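Feltmont steamed bun set - README

Last edit 31/08/2018. Replaces the July readme, bin that one, half the folder names were wrong.

What this is
Stills and notes of one small kitchen job. Buns in a steamer, buns on a plate, lid on, lid off. 1,340 stills in total, 1,000 in the main folder and the rest in extras. Shot at the Nurnstead room, white table, plain wall.

What's on the table
Electric steamer pot, white, steel basket on top with a holed tray inside. Glass lid with a handle, dark metal ring round the edge. One round white plate. Buns. Not much else gets used.

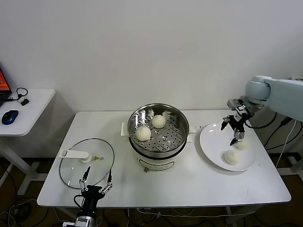 Two buns in the basket, two on the plate, lid flat on the table.

Names used in the notes
pot = the white lower part of the steamer
basket = the steel tier, tray included
lid = the glass one, always "lid", never "cover"
plate = round white plate
bun = bun. We don't number them. They look too much alike and the numbers got swapped in July.
Old notes say "steamer" for the pot and the basket together. Left as is, too many to fix by hand.

How the notes are written
One line per still. File, where the buns are, where the lid is, anything odd. Keep it short. If a bun is only partly over the rim write "rim" and move on. If the lid isnt visible write "lid n/a", don't guess from the still before.

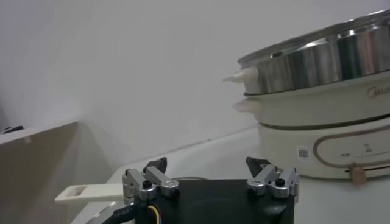
Close views get the same treatment as the wide ones. Only write down what shows. No bun showing means "no bun seen", and that is not the same as "basket empty". Zaller notes mixed these two up and we had to redo 45 lines, so please watch it.

Color: pot is "white" in the wide views, some close ones come out cream. Use white for all of them. Same goes for the handles. We did not correct the color in the files.

Side handles on the steamer are "upper" and "lower". Upper one is on the basket. Not left/right, that changes with the view. 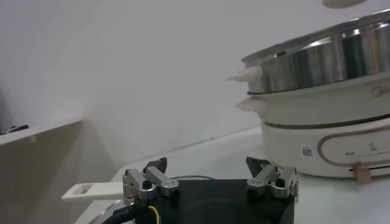
Upper and lower side handles, steel basket above the pot.

Folders
main/ stills, sorted by view
extras/ leftovers, same job, sorted by nothing
notes/ one text file per folder
tuhumury/ second set of notes by the Tuhumury group, 30 stills only, for checking ours against

Known problems
- shiny basket wall. Reflections in it sometimes got noted as objects. Fixed where we spotted it
- glass lid is hard to see on the white table, go by the dark ring
- notes for extras are thin, mostly just bun positions
- a few duplicate stills in main, havn't pulled them yet

Not included
No cooking times, no temperatures, no recipe. Don't use the stills to judge whether a bun is done, the notes say nothing on that.

Use
Free for teaching and research, credit Feltmont. Wrong line in the notes? Send the file name and the fix, will go in with the next edit.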